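**Dridbridge Play Room group - minutes, December**

Present: Dorota Kaczorowski (chair), Leobardo Bermúdez, Přemysl Kuruc, Radosław Rutkowska (minutes). Wojciech Jakubowski sent apologies and a bag of tangerines.

### 1. Last minutes

Approved after Leobardo asked that "argued" be changed to "discussed at length." Changed.

### 2. Money

We have $600 left for the year. Přemysl has spent $215 on paint and would like it known that teal costs more than other colors. Dorota asked whether it had to be teal. It is on the wall now, so the question was dropped.

### 3. Reading corner

The Laline beanbag has split again. Leobardo has found up to 100 of its beads in his own car and can't explain the route they took. Dorota will sew it shut one more time. If it splits after that, it goes.

### 4. Control panel

Long item. The panel is up and everyone likes it, including Dorota, who voted against it in the fall. Points raised:

- Jigsaw joints between the sections to be checked monthly for gaps. Přemysl feels this is insulting to the joints but will do it.
- Leobardo wants the sliders put back to the left at closing, at the 1 end of the numbers. Agreed, though we expect the children to have other plans.
- Toggle switches: Off and On are labeled. What is being turned off or on is still a matter for the imagination. Radosław proposed "engines." Dorota proposed "the noise." No vote taken.
- The light gray window at the top has nothing in it. Suggestions were a star map, a fish, and a list of the rules. The fish is leading.
- Most hands go to the red button first. Přemysl says he could have saved himself the blue, yellow and green ones.
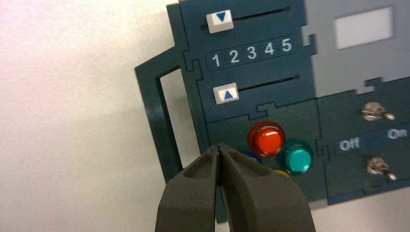
### 5. Kusuma shelving

Still in its box. Wojciech has the Allen key, and Wojciech was absent. Carried over for the 2nd time.

### 6. Any other business

Skurnetti have offered us a play kitchen, buyer collects. Leobardo will measure the door before anyone says yes.

Meeting closed at 8:40 p.m. Tangerines finished.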